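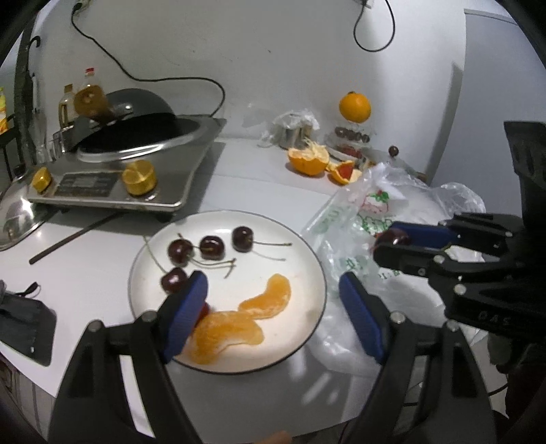
Fruit Plates, Paltwood Kitchen

Hi! I'm Heather Tomoana and this is the readme for my fruit plate folder, last touched August 6, 2020. It started in April as a way to remember which arrangements I liked, and it sort of got away from me. There are 80 plates in here now, all set out on the same white counter in the Paltwood kitchen.

What's in the folder

plates/ has the pictures, one per arrangement
notes.txt has my comments, one line per plate (some of them are just "meh")
shopping.txt is what I bought and where, very patchy before plate 18

The fruit

Mostly cherries and oranges, with strawberries when they looked decent. I leave the stems on the cherries because they give you a line to work with, and a row of them in an arc over a couple of peeled orange segments is still my favorite layout. Curl the segments so they make a wave! Peel off as much of the white stringy stuff as you have patience for.

The plate

Round and white with a thin dark rim. I tried a patterned one for 7 plates and everything got lost on it, so those are tagged "busy" in the notes.

The counter

It's a working kitchen, so you'll find the induction cooktop, the wok or pan, bottles, pot lids and fruit bags along with the plates. I don't clear up between arrangements. If you want tidy backgrounds, crop them yourself.

Known problems

Plates 31 and 32 are in the wrong order in notes.txt. Apostolos Tzavaras spotted it and I still haven't fixed it, sorry Apostolos.

Using it

Copy any layout you like, no need to ask. If you make one with grapes, please send it to me, mine always roll off.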